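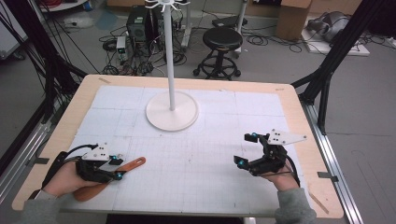 Dye shop notebook, Tuesday, July 21, 2026

Madder again. I know, I know, I said in May that I was finished with madder until the fall, but Chelsea Fothergill wants the brick red for the Findley blankets and I'd rather fight with it in July than in October with everybody waiting on me.

Started with the Werna yarn, the plain two-ply. I weighed the whole lot before it went anywhere near water and got 881 grams, which is less than the label adds up to, but that yarn always comes up light (I've complained, they were nice about it, nothing changed). All my percentages today are worked off the 881 and not off the labels. If you're copying this recipe for the other lot, please weigh yours too!

Mordant

Alum at 12 percent, cream of tartar at 5. I dissolved the alum in a jar of hot water first this time and didn't just dump it in the pot like I did with the Makori skeins, where we got those pale streaks at the ties. Loosened all the figure-eight ties too, so loose they looked like they'd fall right off, and only one did. Held it just under a simmer for an hour and let it cool in the pot over lunch.

Lunch was a long one. The Endden delivery came while I was eating and I had to move a whole stack of boxes to get the door open, and then of course the walnut hulls weren't in it. I've emailed. Chelsea, if they call you back and not me, tell them we still want the hulls but we don't want the substitute they keep offering.

The madder bath

Ground root, the older bag. I soaked it overnight and poured off the first water (kept it, it's in the bucket with the blue lid, it'll give a decent tan on something). Then a spoon of chalk, because our water is soft and last time without chalk everything leaned orange. I'm pretty sure the chalk is most of what people mean when they talk about "good dye water," but I've only got our tap to go on.

Temperature is where I've gone wrong before, so I stood there like a hawk. Brought it up slowly and parked it at 60 C. The big burner doesn't want to do that. It wants to go to 75 and turn everything brown, and I ended up shoving the pot half off the flame and turning it every few minutes. Ugly but it held. I had one slip to 68 while I was on the phone, came right back down, and I don't think it did any harm. Writing it down anyway so we know.

Pulled the first skein at the hour mark and it was salmon. Pretty, but no. Second skein at two hours was a lot closer, and by three I had what I'd call brick if I were in a good mood. I left the rest in with the heat off and they're staying there until tomorrow morning.

Notes on the test skeins

The one-hour skein dried fast by the fan and went even pinker. The two-hour one looks nearly the same dry as wet, which I didn't expect at all. I washed a snip of each with the wool soap and the rinse from the two-hour snip had some red in it, so either I didn't rinse well enough the first time or it needs to sit longer before washing. My money's on the sitting. Last year's blankets sat for a week before their first wash and never bled a drop.

I also tried one little snip in iron water just to see. Plum! A really lovely dull plum, not what anybody asked for, but I taped it in at the back of the book next to the onion skin greens. Would look great as a stripe, Chelsea, just saying.

Yarn math for the blankets

Chelsea's draft comes to 1,197 yards of red for the pair, and that's before any sampling. She's put in 4 inches of fringe, which I think is a lot of fringe, but it's her loom. I'd like to dye an extra 20 percent on top and have it all from one bath, because matching madder across two baths is a good way to ruin a friendship. The big pot won't take that much wool with room to move, so we either borrow the steel one from the studio at Findley or split the blankets so each one gets its own bath. I vote for the steel one.

For tomorrow

Lift the skeins out early, before it gets hot in here, and squeeze them, no wringing. Strain the bath and keep it for the handspun, there's plenty of color left in it. Scrub the thermometer. Buy more chalk. Ask Endden about the hulls again if there's nothing by noon, and find out whether the new madder is from the same place as the old bag or we'll be doing this whole thing over.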